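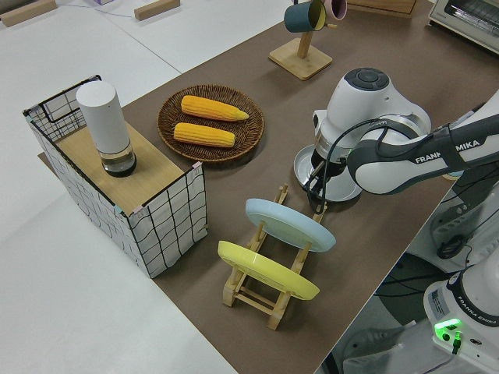
The Plate Rules

Rule 1. Say it out loud

Lai-ching Kong had been at Hisuvus for one morning when she was handed the rule book, and she loved it at once. She had read rule books before, at her last place, big fat ones that lived on a shelf and smelled of the shelf. This one was five sheets of paper with a bulldog clip and a jam stain, and it was called The Plate Rules.

"You read it, you sign it, and then you change it," said Sepúlveda.

"Change it how?"

"However it needs. Everyone who starts here has to make one change before they can run the arms alone. If you can't find anything wrong with it, you haven't read it properly."

Oh, this was wonderful! She took it to the window and read it twice before her tea had cooled. Rule 1 said that before any arm moved, the person running it must say out loud what it was going to do. You couldn't mutter it and you couldn't just think it. "White plate to rack," you said, to the whole room, and you waited for somebody to say "White plate to rack" back to you.

She tried it after lunch, feeling like an actor.

"White plate to rack!"

"White plate to rack," said Sepúlveda, without looking up from his sandwich.

"You weren't looking," said Lai-ching.

He put the sandwich down. He looked at the plate, and the rack, and the stop button, and then at her, with something like delight. "White plate to rack," he said again.

Rule 2. Know your stop

Asunton, who had written the first version years ago on the back of a delivery note, came down at three o'clock to see how the new one was getting on. She was a small woman with enormous glasses and she walked round the bench as other people walk round a garden.

"Where's your stop?" she asked.

Lai-ching pointed.

"Shut your eyes. Where's your stop?"

Lai-ching shut her eyes, put her hand out and knocked a pencil pot on to the floor.

"Good," said Asunton warmly. "Again."

They did it 200 times over the next two days, in little batches between other jobs, from the chair, from standing, from half turned away with a mug in one hand. By the end her palm went to the button as it would go to a light switch at home. She went to bed with her hand still doing it, and she was so pleased with herself that she rang her sister to tell her, and her sister said, "You've learned to press a button?" and Lai-ching said, "Yes! With my eyes shut!"

She still hadn't found anything wrong with the rules. 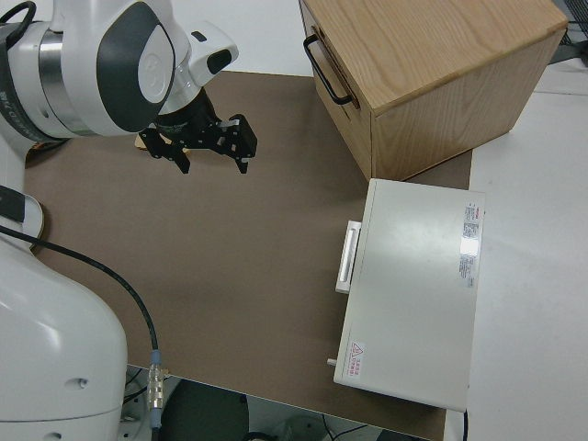 Rule 3. Nobody reaches in

It was the shortest of the lot. Nobody reaches in while the arms are live. Somebody had underlined it, and somebody else had underlined the underlining.

She had no quarrel with it. She sat with her chin on her fists and watched Sepúlveda run the afternoon's work, plates and mugs and corn cobs, the same homely business over and over, and she thought how good it was that people took such care over a plate. It was going to be a kitchen helper one day, for people whose hands had stopped doing what they were told. Stona, who were paying for it all, wanted a machine that could be trusted next to somebody's grandfather. Every run was written down. They were up to 757.

"Corn to basket," said Sepúlveda.

"Corn to basket," said Lai-ching.

And then a mug slipped. It was a small thing, hardly a clink, a mug sliding on its peg, and it was over on her side. Her arm was out before she had thought a single word. She stopped it in mid-air, fingers spread, well short of the bench, and at the same moment heard Sepúlveda's palm come down. Everything went still.

The mug stayed on its peg. It hadn't been going anywhere.

"I reached," she said. Her face was hot. "I knew the rule and I reached."

"You did," said Sepúlveda. He wasn't cross. He was already looking for a pen. 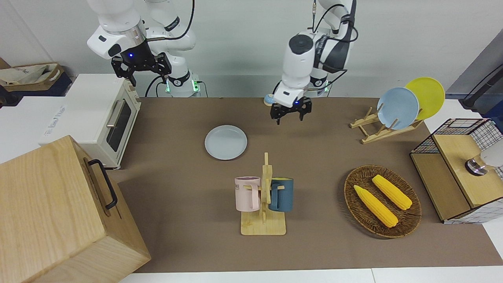
She couldn't leave it alone that evening. She stayed at her desk with the five sheets spread out, going over it. The rule was right, so why hadn't it worked? She had believed in it completely. Her arm had never heard of it. Her arm was the one that caught things -- glasses, toddlers, the cat off the worktop -- and it had been doing so for thirty-odd years without asking her.

And there it was! She laughed out loud. Rule 2 had taught her hand where to go, 200 times over. Rule 3 had only told her where not to.

She wrote it in pencil first, then in ink, pressing hard.

Rule 3. Nobody reaches in while the arms are live. If something falls, let it fall, and press stop. Practise this. Get a friend to drop things.

Asunton read it in the morning, standing up, glasses pushed into her hair. Then she went off to the staff kitchen and came back with a plastic bowl, a wooden spoon and half a packet of sponges.

"Sit down, Lai-ching," she said. "Where's your stop?"

And she dropped the spoon.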